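Chapter 4
Remembering the Home Front in Film

When we watch a war film, we usually look at the soldier first. He carries the story, and the camera stays near to him. But in many small countries the war was also a matter of kitchens, mills and railway yards, and film-makers came to these places rather late.

In this chapter we study one case, the feature film Stastura. It tells of the river town of Jillov, where 200 families were ordered to leave their houses in November, with 18 carts between them. The director, who grew up in the neighbouring town of Pledby, did not want famous actors. She gave 50 of the speaking parts to local people, and most of them had never stood before a camera.

The film lasts 98 minutes, and there is only one battle in it – we hear it from a cellar, but we do not see it. Some critics found this too quiet. Others, such as the reviewer of the Paterson film journal, wrote that the silence was the strongest part.

Before you read further, think of a war film from your own country. Who speaks in it, and who only works in the background?

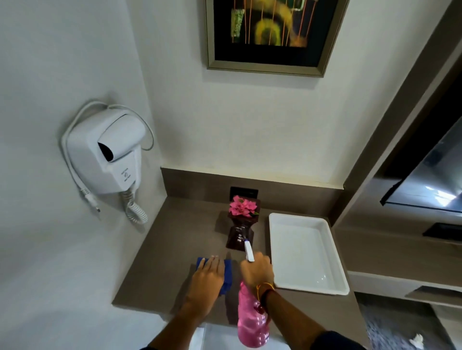
Keep your answer in your notebook, as we will return to it in section 4.3. First we must look at how the town itself remembered the evacuation before the film was made.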